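Cuninell Opens Second Produce Box Pickup Point in Mirken

MIRKEN, March – Cuninell, the produce box service based in Pluvanby, has opened a second pickup point for its weekly fruit and vegetable boxes. The new site is at 501 Salazar Street in Mirken, in the former shoe repair shop next to the post office.

The Mirken location gives households on the east side of the county a place to collect their orders without driving to the Pluvanby warehouse. Customers who already have a subscription can switch their pickup point through their online account or by calling the office. Changes made before noon take effect with the next box.

Cuninell now packs 800 boxes a week. Until this month, all of them left from the Pluvanby warehouse, where parking is limited and the line at closing time often reached the road. The company expects 130 of its current subscribers to move to the new site during the first month.

"People in Mirken have been asking us for this since we started," said Genalyn Dalisay, general manager of Cuninell. "A lot of them were picking up boxes for their neighbors as well, so one car would leave with five or six orders in the back. We looked at three buildings, and the one on Salazar Street had a loading door and a cold room that could be repaired."

Boxes come in two sizes. The small box holds enough fruit and vegetables for one or two people, and the family box is meant for four. Both sizes can be ordered as fruit only, vegetables only, or mixed. Contents change with the season, and the list for each week is posted the evening before packing. Customers may swap up to two items per box at no charge.

Spring boxes will include spinach, radishes, green onions, new potatoes and the last of the stored apples. Strawberries will be added when the first local fields are ready. Citrus and bananas are bought from a wholesaler and are marked as such on the packing list.

The prices of both boxes remain the same at the two locations. There is no pickup fee.

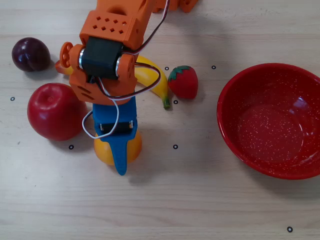
The Mirken site will be open from 3 p.m. to 7 p.m. on pickup days. Orders that are not collected by closing time will be kept in the cold room overnight and can be picked up the following morning between 8 and 10. After that, boxes are donated to the Mirken food pantry.

Customers are asked to bring back their empty boxes, flattened, along with any egg cartons in good condition. Reusable ice packs should be returned separately in the bin by the door.

New subscriptions for Mirken are open now. There is no minimum term, and a subscription can be paused for vacations with one week's notice.

About Cuninell

Cuninell packs and distributes weekly boxes of fruit and vegetables from its warehouse in Pluvanby. It buys from growers in the county and, outside the local season, from regional wholesalers.

Media contact: Genalyn Dalisay, General Manager, Cuninell, Pluvanby office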